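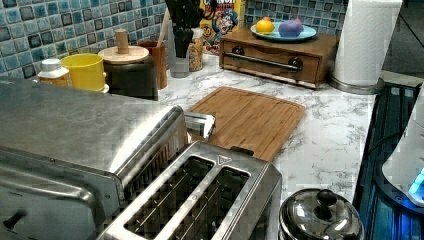 Checking a move before making it: a collision and reach checker for a kitchen counter arm

Final report, software project module
Tamsin Haddad and Reginald Kasprzak
Submitted Fri 25 September

1. What we set out to do

Our project was a piece of software called Gralus. It sits between the planner and the arm controller and decides whether a planned move should be allowed to run on a crowded kitchen counter. The planner we were given, Bellamy, is an older piece of work from the same lab. It finds short paths and it finds them quickly, but it only knows about objects that somebody has typed into a list. If the list is wrong, the path is wrong, and the first sign of it is usually the controller stopping on a force limit.

We were asked for three things in the original brief in May. The checker had to run on every path before the arm moved. It had to give a reason when it refused a path, in words a person could read. It also had to add no more than a small delay, because the counter is used for teaching demonstrations and people get bored waiting.

We did not try to write a new planner, and we did not touch grasping. Both were ruled out at the start.

2. The setting

The counter is laid out like one in a small home kitchen, with appliances on the left, a cutting board in the middle and a drawer unit on the right. Most of the moves we tested start above the board and end either at the row of containers along the back or at the plate on top of the drawer unit.

The back row is the hard part. The containers stand in front of a tiled wall, so the gripper has to come in from the front or from above, and coming in from above means keeping clear of the utensil handle that sticks out at an angle. Bellamy treats every container as an upright cylinder. A spoon leaning out of a cup is not a cylinder, and several of our early stops came from exactly that.
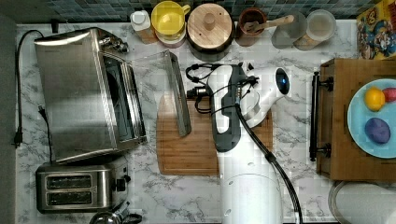
Figure 2. The arm over the cutting board, seen from above.

The wrist was the other thing we underestimated. The model of the arm that came with Bellamy has no cables on it. The real one has a thick cable running from the gripper down the side of the arm, and thinner wires around the top of the gripper. A path which clears an object in the model by a finger's width may not clear it at all once the cable is counted.

3. How the checker works

Gralus takes a path as a list of joint positions. It fills in extra positions between the ones it is given, so that no point on the arm moves further than a set step from one to the next. For each position it works out where the links, the gripper and the cable would be, and measures the distance to the nearest thing in the counter map.

The counter map comes from a depth scan taken before a session. We store it as a grid of distances, so that looking up a clearance is a single read and does not depend on how many objects there are. Building the grid is slow, but it is only done once per session unless something is moved.

The cable is modelled as a chain of spheres fixed to the forearm and wrist. This is crude. A real cable swings and bunches up when the wrist turns, and ours does not. We made the spheres larger near the wrist to allow for it. Reginald tried a proper bending model for two weeks and we dropped it when it turned out slower than the rest of the program put together.

Shiny and clear surfaces gave us trouble in the scan. The brushed steel tops of the toaster and toaster oven came back with holes in them, and the clear panel beside the board was missing from most scans altogether. We ended up letting the user draw boxes over areas the scan cannot be trusted on. The boxes are saved with the map. It is a manual step and we would have liked to avoid it.

When a path is refused, the checker reports which part of the arm was closest, where along the path it happened, and the name of the box or region involved if there is one. A typical message reads "cable too close to region toaster_top at step 52". Before this, the only output was a status code.

4. Testing

We generated 3,928 paths with Bellamy in simulation, using random start and end points within the area the arm can reach. Every path went through Gralus and also through a much slower mesh check which we treated as correct. The two disagreed on 30 paths. In 26 of those Gralus refused a path that the mesh check allowed. We were content with that, as refusing a good path only costs a replan.

The remaining four were the wrong way round: Gralus allowed them and the mesh check did not. All four involved the outer edge of the gripper passing over the long handle on the drawer unit. The handle is thinner than one cell of the grid and had fallen between two cells. We halved the cell size in a strip around the drawer unit and ran those four again, and all were refused. We did not have time to repeat the full set with the new map, so the figures in this section are for the old one.

We then ran a shorter set of moves on the real arm at low speed, with one of us holding the stop button. These were chosen by hand and are too few to draw rates from. Logs are in Appendix B.

5. Problems along the way

The joint order used by the Gammont controller library is different from the one in Bellamy. We lost most of a week to this. Paths looked correct in the viewer and came out with two joints swapped on the arm. There is now a test for it which runs whenever the code is built.

We used Mudaveo, the lab's viewer, for drawing paths over the map. It does not show the cable spheres unless they are exported as a separate layer, and the export script is only lightly tested. Anyone taking over the code should read the note at the top of that script first.

Our version control was also untidy until the middle of the project. Tamsin kept the grid code on her own branch for too long and merging it took two full days.

6. What is left

The map goes out of date as soon as someone moves a jar. A quick rescan of only the changed area would help more than any other single feature, and the grid code is already split into blocks that could be rebuilt one at a time.

The cable spheres should be checked against measurements taken at several wrist angles. We sized them by eye with the arm parked in two positions.

The region boxes have no rotation. An object standing at an angle, such as the clear panel, gets a box a good deal bigger than it needs, and this blocks part of the space above the cutting board — mostly the back left corner. Rotated boxes are half written on the branch named boxes-rot and do not yet pass the tests.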